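Povilano Library Opens Coffee Corner in Former Periodicals Room

August 14, 2021

The Povilano Public Library has opened a self-service coffee corner on its ground floor, in the room that until last year held the bound periodicals. The corner is open to all cardholders during regular library hours and seats 20 people.

The project was approved in the library's current operating plan after a survey in which 51 patrons asked for a place to sit with a drink near the reading rooms. Work on the room included new wiring, a sink and a dark gray floor that can be mopped at closing time. The periodicals have been moved to the lower level and may still be requested at the main desk.

"Many of our patrons stay for more than two hours at a time, and until now they had to leave the building for a cup of coffee," said Ludmila Vondráček, director of the library. "We wanted a room that would let them take a break and return to their work."

Coffee is prepared on a lever espresso machine, which the library selected over a push-button model after a trial period in the staff lounge. Léonie Coste, who manages public services, said the staff preferred a machine with few settings and parts that can be rinsed at the sink.

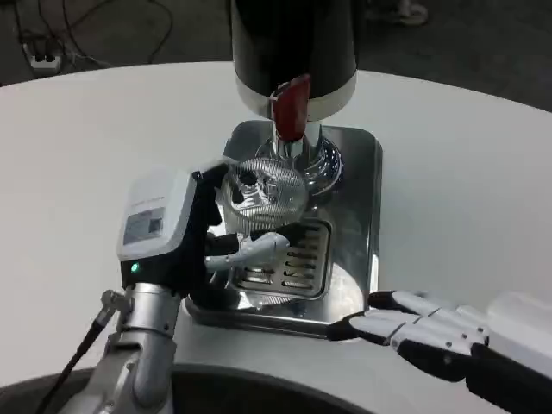 The espresso machine, with its red brewing lever, on a white round table at the coffee corner.

Patrons making coffee are asked to empty the portafilter after each cup and to wipe the drip tray grate before leaving. Printed instructions are available at the main desk in two languages. Library staff will clean the machine fully each evening and will be present during the first weeks to show new users how the lever is operated. Children under the age of 12 may use the room but must be accompanied by an adult when the machine is in use.

Ground coffee is supplied by Danko, a local roaster, under an agreement that runs through the end of the year. There is no fixed price for a cup. A contribution box has been placed by the door, and the money received will go toward coffee, filters for the water supply and routine repairs.

Food other than packaged snacks is not permitted in the corner, and drinks may be carried into the reading rooms only in cups with lids. The local history collection and the map room remain closed to all food and drink – this includes bottled water.

Kamil Jurčo, head of facilities, said that a second power circuit was installed during the work and that further equipment could be added at a later date. No decision has been made on a second machine.

Questions about the coffee corner may be directed to Silvia Mikuš at the main desk. Groups that wish to reserve the room outside regular hours should apply in writing at least two weeks in advance.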